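Re: [tirthorpe-list] dead markers, again

> Could whoever used the big table last please put the pens back in
> the cup? I gave up after finding 6 that didn't write.

Guilty, partly. I was sorting them. My method is to spread them over the table, try each one on scrap, and then get called away before the part where anything goes in a cup.

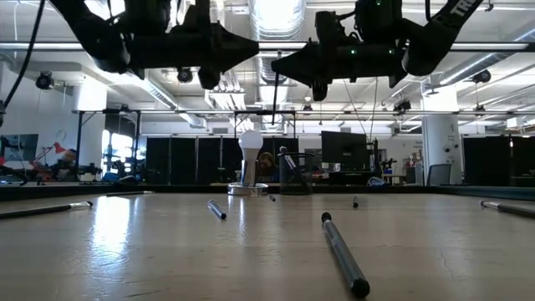 I'd still vote for one box of decent black markers over another 200 bargain ones - the last bargain lot squeaked and then quit. Caps back on until they click, please. The scratches in the tabletop are older than my membership, so don't start.

Remero room, after 4.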